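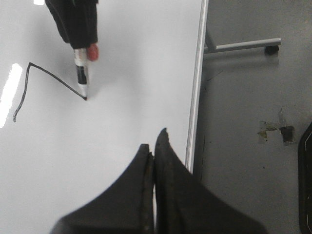 Sunday, late afternoon

Whiteboard notes, mostly for Fouad. The black marker is still the one I like on this board! The line stays thin and dark, though it gets a bit wobbly on the steep strokes. Big zigzags are a good test, lots of slope and one sharp corner to look at.

Glare is my main gripe. The surface is so glossy that you lose a whole strip along one side, so I'd like to try turning the board on its casters.

Youssra asked for the Lernby wipes again, the Wiltorwood ones smear. Cap the markers, please, Fouad!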